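The Crock, the Canister and the Drawer I Gave Up On
By Lina Daher
August 18, 2022

My mother kept her wooden spoons in a drawer that opened only if you shoved a flat hand in first and pushed down whatever had risen up since dinner. I inherited the spoons, and for years I also kept up the drawer, out of loyalty I guess. Then one night in the middle of a pot of lentils I yanked it so hard the front came off in my hand, and that was the end of drawers for me.

So I went looking for something to stand everything up in. I figured it would take an afternoon. It took most of a spring, partly because I'm fussy and partly because people have such strong feelings about this! I mentioned it at a dinner and the table split right down the middle. Half of them swore by a heavy ceramic crock, the kind you could use to hold a door open in a storm. The other half said a crock is a swamp with a glaze on it, and had I ever looked at the bottom of mine? (I went home and looked. I won't describe it.)

I started with a crock anyway, a blue one from Yammine, the housewares shop near my old apartment. It weighed a ton and looked wonderful. It also had no way for air to get in, and I'm a person who puts spoons away damp, I always have been, I'm not going to change now. Within a month the ends of the older spoons had gone dark and a little furry. Out it went to the porch, where it's holding a rosemary plant and doing a much better job. 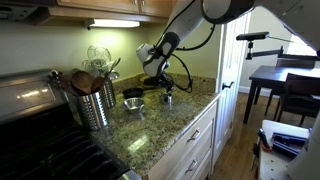

Metal with holes in it is where I ended up, and I've gotten pretty evangelical about it. Air moves through, crumbs shake out, and the whole thing can go in the sink when it gets greasy. My other firm belief is that you want a pair. Two perforated stainless canisters at the end of the counter, one in front of the other, the wooden utensils in the bigger one and the whisk and the ladle behind, and suddenly you can find things with your eyes on the pan. Wood with wood, wire with wire. Put a whisk in with wooden spoons and you'll pull out three things every time you want one.

Issa Sleiman, who ran the kitchen at a lunch place called Bredus before he started teaching, goes further than I do. He thinks a home cook should own 500 dollars' worth of pots and about nine bucks' worth of spoons, and he'd happily throw out half of what's in my canisters. "When did you last touch that one?" he asked me, pointing at a slotted thing I couldn't name. I couldn't tell him. It's still there.

He did talk me into moving everything to the right of the stove, my stirring side, as I'm right-handed. I'd had it all on the left for years, reaching across the burners with my sleeve hanging down like a fool.

The rest is upkeep. I oil the wood when it starts looking chalky, usually in September when the heat comes on and dries out the whole house. Plain mineral oil, an old sock, leave them on a towel overnight. The canisters get a hot soak whenever I remember, and I run a bottle brush around the inside of the base, where the onion skins go.

I still have my mother's drawer front, by the way. It's in the garage, knob and all. The drawer itself holds dish towels now.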